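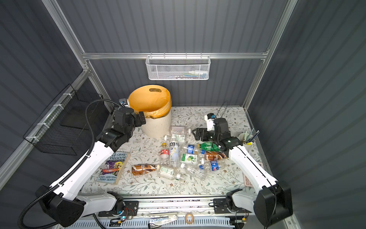

Pisine Twin Bench Cell
Two-arm table cell for sorting and tidying work
Supplied by Gyamfi Bench Automation, Gukilcombe

Product code: 458
Category: Bench cells and enclosures
Availability: Made to order. Orders confirmed by noon on Wednesday are entered in that week's build list.

Overview

The Pisine Twin is a bench cell in which two arms share one table. It is intended for organisations that need to develop, test or supervise the handling of light household items, including the sorting of empty drinks bottles into a bin. The cell is supplied with the Rindon Working Code, a written set of rules for the people who load, run and maintain it. Purchase of the cell includes agreement to work to the Code or to a site procedure that is at least as strict.

The Code does not replace the law in the country of use, or the purchaser's own risk assessment. A draft assessment is supplied with each cell and must be completed on site by a person who knows the room, the task and the staff.

What is supplied

Two arms with grippers, with their bases mounted on a shared aluminium rail
One camera for each wrist
Aluminium frame with ribbed wall panels
Two wire-mesh storage baskets with fixings
Stop button on a free cable, for use outside the cell
Rindon Working Code, printed and bound, 35 pages
Draft risk assessment and cell log book

The table covering, bin and bin liners are not included. Purchasers may use any covering that meets the requirements given under Table and covering.

The Working Code in brief

The following paragraphs are a summary. Where the summary and the printed Code differ, the printed Code applies.

Persons in charge

Each cell must have a named keyholder and a named deputy. One of the two must be in the room whenever the arms are powered. The keyholder decides whether a task may be run and may stop any task without giving a reason. Visitors may watch from outside the marked floor line.

Reaching into the cell

Hands, sleeves and tools must be kept out of the working area while the arms are powered. To place or remove an item, the operator pauses the task, presses the stop button and confirms that both arms are at rest. The stop button is released only when the operator has stepped back and has said aloud that the cell is clear. A pause on the screen does not count as a stop.

Two people must not reach into the cell at the same time from different sides.

Shared space between the arms

The two arms can reach the same part of the table. A task must state which arm has right of way in the shared space, and the other arm must wait outside it. New tasks are run first at reduced speed with the table bare, then at reduced speed with items in place. Full speed is permitted after 17 consecutive reduced-speed runs with no contact between the arms, the frame or the bin. A change to the position of either base returns the task to the first stage.

Items on the table

Bottles must be empty and their caps fitted. Glass is not permitted. Labels may be left on, and crushed bottles may be mixed with whole ones where the task calls for it. Bottles may be laid in any direction, but should not be stacked.

Objects that are not part of the task, such as books, stationery or cups, may be placed on the table to test how the arms work in ordinary surroundings. They must be entered in the log before the run. An arm that moves or touches a listed object is stopped and the contact recorded, whether or not any damage has been done.

Bin and liner

The bin stands on the table within reach of the arm that is to fill it. The liner should be folded over the rim on all sides. Its edge must not hang low enough to catch a gripper on the way out. Liners are changed with the arms stopped, and the position of the bin is checked afterwards against the task sheet.

Table and covering

The covering must lie flat and be fixed so that a closing gripper cannot gather it. Patterned coverings are allowed. A task approved on a plain covering must be approved again before it is run on a patterned one, and a change of pattern is treated in the same way. Crumbs and small debris are to be cleared at the end of each session with a dry brush. Liquids and sprays must not be used while power is connected.

Wrist cameras

The wrist view is the operator's close view of the table and should be checked at the start of each session. Both fingers should be visible and the surface between them in focus. Shadows are acceptable if the item to be picked up can still be made out. The wrist view must not be used as the only means of deciding that the cell is clear, as it shows a small part of the table at any time.

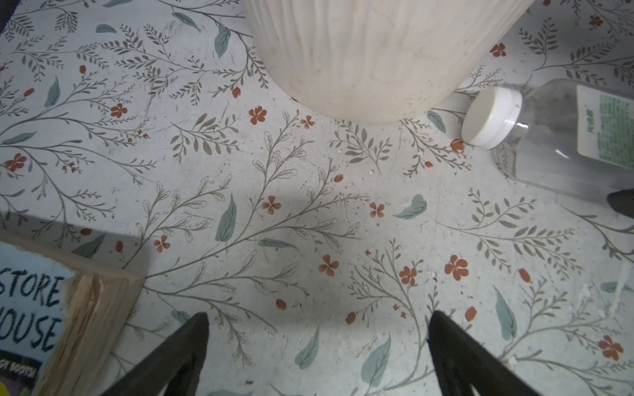

Wrist view of the table, with both gripper fingers, the foot of the ribbed container and a bottle lying on its side.

Cables and hoses

The hose on each arm must have enough slack for the wrist to turn fully, and must not be able to loop over the rail or the other arm. Hoses are inspected by hand at the start of the day. A hose that is split or flattened, or that has come out of its clip, takes the arm out of use until it has been replaced.

Storage baskets

Baskets are for light items only. They should be emptied of anything that could fall on to the table, and their ties checked once a month. A basket may be moved to another part of the frame provided that both arms are then run at reduced speed through their whole reach.

Records

The log book is kept beside the cell and is open to all staff. Each entry gives the time of the run, the keyholder, the task, the items used and any contact or stop. Completed log books are to be kept for eight years. Gyamfi may ask to see them when a warranty claim is made.

Training

One day of training at the Gukilcombe workshop is included for the keyholder and deputy. It is led by Kwaku Odoi, who maintains the Rindon Working Code and receives proposed changes to it. Further places may be booked at the standard rate. A new keyholder must be trained before taking over the cell; written notes left by the previous keyholder are not accepted in place of training.

Revision of the Code

The Code is reviewed every June. Registered keyholders receive the revised pages by post, with a sheet to be signed and returned. Withdrawn pages should be removed from the binder and destroyed.

Related products

Pisine Single Bench Cell
Replacement hose set, Pisine cells
Cell log book, pack of two
Rindon Working Code, additional bound copy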